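Sornell recrute : agent polyvalent de petite enfance (H/F), temps partiel

Publié le mardi 6 mars 2018

La micro-crèche Sornell accueille des enfants de trois mois à trois ans. Nous cherchons une personne pour renforcer l'équipe de cuisine et d'entretien, en CDD de 17 heures par semaine jusqu'en octobre.

Vos tâches : remise en température des repas livrés par Paton, mise en place des tables, vaisselle, lavage et pliage du linge, nettoyage des locaux après la fermeture. Vous aidez aussi au goûter deux fois par semaine.
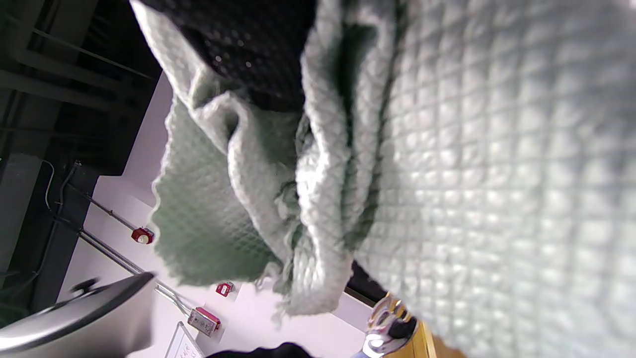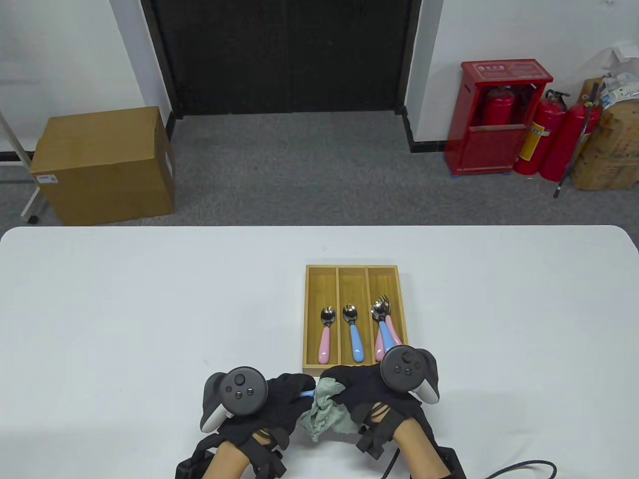 Linge de couleur et couverts d'enfants.

Le CAP Petite Enfance est apprécié mais pas exigé. Une première expérience en collectivité est demandée, ainsi que la connaissance des règles d'hygiène alimentaire. Poste debout, port de charges légères.

Horaires : du lundi au jeudi, en fin de journée. Salaire brut mensuel de presque 571 euros hors prime, panier repas compris.

Envoyer CV et lettre à la crèche Sornell, 2 rue Chukwu, ou les déposer sur place avant 17 heures. Les entretiens se feront à la crèche. Prévoir une copie du carnet de vaccination.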